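Part 4: Getting your Calado to make decent bread

37 shares | 12 comments

Right, so you've unpacked it, washed the pan and run it empty once to get rid of the factory smell (if you skipped that, go back to Part 3, your first loaf will thank you). Now we can bake something. I've had my Calado going most mornings since December and I've made every mistake going, so these steps are a bit different from the leaflet.

1. Take the pan out of the machine before you put anything in it. I know it's tempting to leave it in place, but one spilled spoonful of flour on the element and the kitchen stinks.

2. Push the paddle onto the spindle until it clicks. Give it a wiggle. Mine sat slightly proud for weeks and I blamed the yeast!

3. Water first, then oil, then flour, then salt in one corner and yeast in a little dip on top. Keep the salt and yeast apart, especially if you're using the timer.

4. Drop the pan in, turn it clockwise, close the lid and pick programme 3. That's the basic white one, and it's the one I'd stick with until you've had a few good loaves.

Note: the leaflet says "lukewarm water" and leaves it there. I use cold from the tap in summer and take the chill off in winter, and that's as scientific as I get.

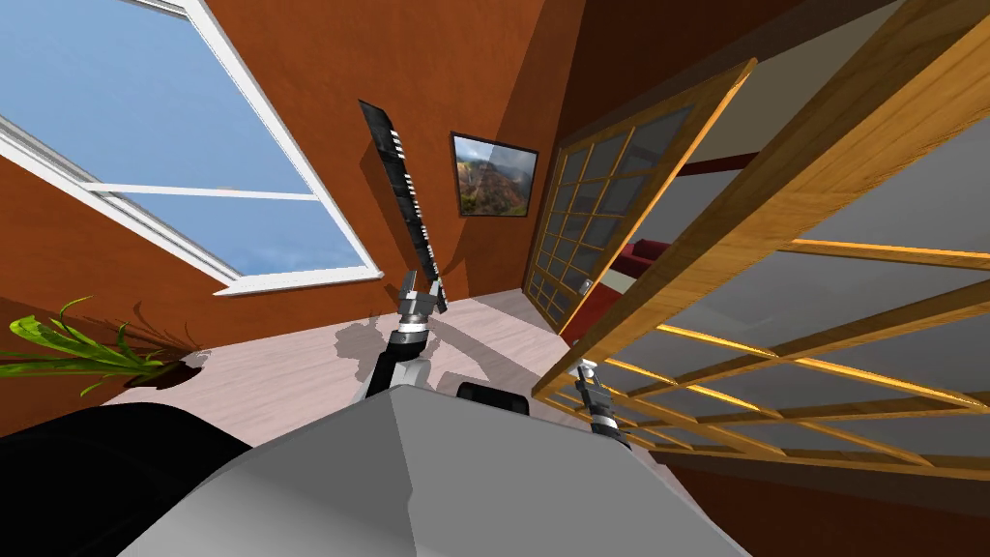
5. Have a peek after the first knead, when it's gone quiet. You want a smooth ball. If it's soup, add flour a spoonful at a time. If it's thumping about like a shoe in a tumble dryer, add a splash of water. Then shut the lid and leave it alone (this is the hard bit).

6. When it beeps, get the pan out with proper oven gloves, not a folded tea towel. Tip it upside down and give it a good shake.

CAUTION: the lid and the vents at the back stay very hot for a good while after the beep. Keep the flex well clear of them.

7. Check whether the paddle has stayed in the loaf. Hook it out with the plastic tool, never a knife, or you'll scratch the coating. Madalena Frade, who got me into all this, has cut straight into hers twice.

If you want to use the timer, leave out milk and eggs altogether. Set it before bed and you'll come down to that smell, which is worth the money on its own, I reckon. For wholemeal, use 100 ml more water than you would for white on the same weight of flour, and go for programme 4.

Rolls and pizza dough are in Part 5.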